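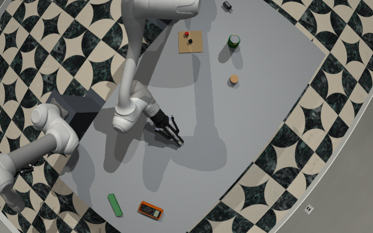
Section 4. Loading the two-arm table and checking your views

Welcome back! If you got through Section 3, the simulator is installed and you have a club login. I'm Tyra Engström, I look after the practice tables for the Lindsay robotics club, and I wrote this part after helping a lot of you over chat. It was last changed on April 13, 2020, so if your menus look different, update first.

Our season task is the Turix sorting round, and everything is practiced in simulation before you get time on the club's own arms.

4.1 Start the table

1. Open Bravari and pick Istosbridge Lab from the room list. The first load is slow (mine takes ages, go get a snack).

2. Choose the two-arm table. Leave the arm spacing alone, please! The scoring script depends on it.

3. Set the physics rate to 200 and the episode length to 300 seconds. Press Apply, then Reset. If you only press Reset, your old numbers stay in there.

Note: Save under your own name. Two people saved as "test" in January and one of them lost a whole evening of work.

4.2 Check the gripper view

4. Open the camera menu and switch to the gripper view. You want both fingers at the sides with a clear gap between them. 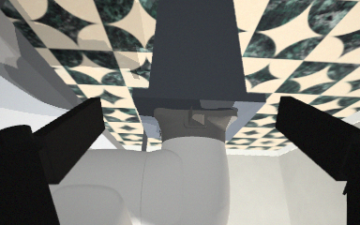

Gripper view with the fingers open. The other arm shows up in the gap, with the tiled ceiling behind it.

5. Don't panic if it feels upside down. The view turns with the wrist, so once the wrist is tipped up you'll be staring at the ceiling. Bring the wrist around slowly until the tabletop comes in.

6. Close and open the fingers once with the slider. If they jump, your physics rate didn't apply, so go back to step 3.

Caution: Keep the speed at 2 while you're learning. I know it crawls. A fast wrist turn can put one arm straight into the other, and then the run is scored as a collision.

4.3 Check the room view

7. Switch to the room view and look over the table before you move anything. The multimeter, the green can and the short wooden cylinder should all be standing or lying on the tabletop. If something has dropped to the floor, press Reset again.

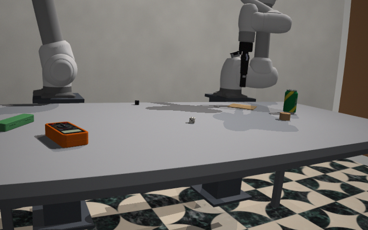
8. Select an arm and jog it a little in each direction. Mostafa Abou Zeid likes to do this with the shadows turned on, and I've copied him, because a shadow sliding under the gripper helps a lot when you're judging height.

9. Park both arms, save, and send me the log file. I'll unlock Section 5 for you, usually the same evening.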